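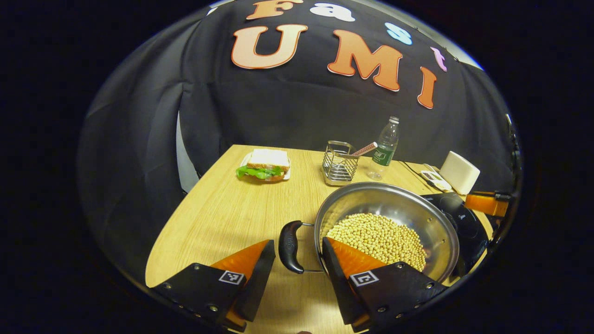 냄비에 담긴 콩

솔레다드 아란시비아가 상속받은 것은 콩이었다.

정확히는 고모의 두부 가게와 거기 딸린 빚 3000유로, 그리고 지하실의 콩 10자루였는데, 가게는 집주인이 가져갔고 빚은 은행이 잊지 않았으므로 손에 남은 것은 콩뿐이었다. 공증인 타데우스 단처는 이 내용을 읽으면서 한 번도 고개를 들지 않았다. 그는 요트를 물려주는 서류도 같은 목소리로 읽는다고 했다.

"거절하셔도 됩니다."

"콩만 받고 빚은 거절할 수 있나요?"

"다들 그걸 물어보십니다." 단처가 말했다. "콩 대신 보통은 별장이지만요."

솔레다드는 서명했다. 고모를 사랑해서라고 하면 듣기 좋겠지만, 그날 점심을 걸러서 판단이 흐렸던 탓이 컸다.

콩은 9월에 도착했다. 프로트몬트 운송의 기사는 자루를 현관 앞에 내려놓고 계단을 한 번 올려다보더니, 자기 계약은 문턱까지라고 했다. 솔레다드의 집은 4층이었고 승강기는 없었다. 두 자루를 올리고 나서 그녀는 아래층의 니카노르 오캄포를 불렀다. 니카노르는 허리가 안 좋다며 나와서, 허리가 안 좋은 사람치고는 아주 오래 서서 구경했다.

"이걸 다 먹게?"

"팔 거예요."

"누구한테?"

거기까지는 생각한 적이 없었다. 그녀는 세 번째 자루를 끌어안았다.

퀴트 시장의 곡물상은 콩을 한 알 깨물어 보고는 킬로당 값을 불렀다. 버스비를 빼면 남는 돈으로 버스를 한 번 더 탈 수 있었다. 케네스 식당의 주방장은 좋은 콩이라고 칭찬한 다음 자기네는 고깃집이라고 했다. 인터넷에 올린 광고에는 답장이 두 통 왔다. 한 통은 자루만 살 수 없느냐는 것이었고, 다른 한 통은 올가 우엔추만이라는 사람이 보낸 것이었다.

"그 집 두부를 이십 년 먹었습니다. 콩 말고 두부는 안 파시나요?"

솔레다드는 두부를 만들 줄 몰랐다. 어릴 때 고모 가게에서 여름을 보내긴 했지만, 그때 배운 것은 손님이 없을 때 의자를 붙여 놓고 자는 법이었다. 그래도 그날 밤 그녀는 콩을 씻어 물에 담갔다. 아침이 되자 콩은 그릇 밖으로 나와 있었다. 콩이 불어난다는 것쯤은 알고 있었는데, 얼마나 불어나는지는 몰랐던 것이다.

첫 번째 두부는 국이 되었다. 두 번째 두부는 니카노르가 먹어 보고 지우개를 왜 데웠느냐고 물었다. 세 번째는 모양이 제법 나와서 사진까지 찍었는데, 접시를 기울이자 천천히 싱크대로 흘러갔다. 그녀는 고모가 생전에 한 번도 설명이라는 것을 한 적이 없다는 사실을 떠올렸다. 고모는 질문을 받으면 "보면 알잖아"라고 했다. 봐도 몰랐다. 그때도 몰랐고 지금도 몰랐다.

결국 올가에게 사정을 적어 보냈다. 답은 그날 저녁에 왔다.

"고모님 두부도 처음 2년은 형편없었어요. 다른 가게가 없어서 먹었지요. 토요일마다 국물이 샜습니다. 한 모 남겨 두세요."

솔레다드는 그 편지를 두 번 읽고, 칭찬이 들어 있는지 찾아보았다. 없었다. 그녀는 네 번째 자루를 뜯고 가장 큰 대야를 꺼내 왔다. 아래층에서 니카노르가 천장을 두드렸다. 물이 새는 모양이었다.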